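June 17, 2023
Kolbrún Hviid

Washable matte, bedroom wall colours, continued. Brenda's note in the margin of the last entry says the Gorska sample is "clearly the winner". I don't think it's clearly anything yet. My reasons are further down, along with the scrub results and what I'd like done before we tell the Haddale people which paint to put in their kids' rooms.
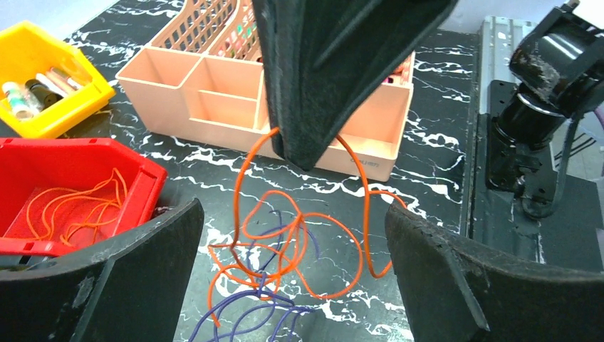

Orange and purple wires on the black marble-patterned top.
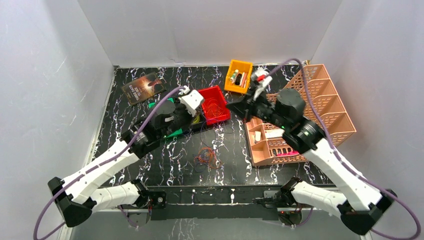 Paints under test are Gorska Washable Matte, Lernside Family Wall and the Lauritsen eggshell we already know, as the control. All tinted to the same dusty blue, or what each shop's machine thinks is the same dusty blue. They are not the same. The Lernside is greener in daylight and I could pick it out from the doorway. Haddale say the colour isn't fixed, so it doesn't matter for durability, but it matters for judging marks by eye. A greyer, darker panel hides pencil better than a clean one and I suspect that is half of what Brenda was seeing.

The Gorska tin claims 3000 scrubs. It doesn't say with what. A wet sponge and a light hand is one thing, a green scouring pad and a tired parent is another. I wrote to ask in December and got back a colour card.

Panels: plasterboard offcuts, one coat of our usual primer, two coats of each paint by short-nap roller. Left to cure for 4 weeks on the rack at the back. The first Lernside batch is no good for anything because I put the second coat on too soon and it dragged. I've kept one of those, marked with a cross on the reverse. Please don't use it, and please don't throw it out either, I want it to show what impatience does to a finish.

Marks used: wax crayon (red), HB pencil, washable felt pen, non-washable felt pen, ballpoint, toast with butter, and a handprint in sunscreen. Sunscreen was Brenda's idea and a good one. Everything stayed on overnight before cleaning. In a real bedroom it would stay on until somebody moves the bed.

Results with damp cloth and a drop of dish soap:

Pencil. Comes off all three. On the Gorska it leaves a faint grey smear if you start dry. Start wet.

Crayon. Off the Lauritsen with some work. On both mattes the colour goes but a waxy patch stays behind, and you see it when the lamp is low. Brenda scored this as a pass. I scored it as a fail. We agree on what's on the wall and disagree about whether a parent would mind it. I would mind it. I'd be looking at it every night while reading the same book about a digger.

Washable felt. Fine on everything.

Non-washable felt. Fine on nothing. The Lauritsen held on to least of it, but there's a ghost of the line on every panel and I don't think any amount of soap will shift it. Paint over it or hang a picture there.

Ballpoint. Gorska slightly better than Lernside. The dent from the pen tip stays regardless, which is down to the plasterboard and has nothing to do with the paint.

Butter. Surprised by this one. Lernside let it soak in and the stain had a halo by morning. Gorska wiped clean. Credit where it's due.

Sunscreen. Yellowed the Lernside. Softened the Gorska, I could mark it with a fingernail the next day and still could two days later. That worries me more than any of the felt pen. Nothing visible on the Lauritsen.

Burnishing is the real problem and it isn't on the scoresheet at all. After 11 passes with the cloth the Lernside had a shiny patch the size of my palm. The Gorska took longer to get there but it got there. So you take the crayon off and you leave a polished spot in its place. On a pale wall you might live with it. On the navy that every magazine seems to want for older boys' rooms, you'd see it from the hall. We should add a column for it, and score it in side light, with the overhead off.

About the scrub rig: the block was riding up on one edge for part of the run, so I don't trust the numbers on the Gorska panel past the halfway mark. I shimmed it and carried on. Brenda thinks the difference is small. It may be, but it was riding up on the Gorska panel only, and the Gorska panel is the one that did well, and I'd like that repeated before it goes in a report with our name on it.

Cost. Gorska is almost double the Lauritsen per litre here. For that money I'd expect it to beat an ordinary eggshell on something other than looking flat. So far it doesn't. People like matte because it hides a bad wall and photographs nicely, and I understand that, but a wall behind a bunk bed gets feet on it.

What I'd tell Haddale if they rang this afternoon: matte on the ceiling and above the picture rail if they must, eggshell below, and spend the difference on a spare tin in the same batch for touch-ups. Keep that tin somewhere that doesn't freeze. Touch-up on matte is easier, I'll grant it that. The patched bit on the Gorska panel disappeared completely, and the one on the eggshell shows a hard edge even feathered out.

To do:
- Gorska scrub run again, fresh panel, block level, check it at the halfway point.
- Same for Lernside so it's fair.
- Dark colour set. Navy and a forest green. Same marks, same cloth.
- Second sunscreen brand, in case it was only that one.
- Ask the shop which base they used for the Lernside tint. I think we were given the deep base by mistake, and that would explain the fingernail softness on the corner as well as the colour.
- Brenda to rescore crayon with the lamp on the floor, without looking at my sheet first.

Panels are back on the rack, face to the wall, still a bit tacky where the sunscreen was.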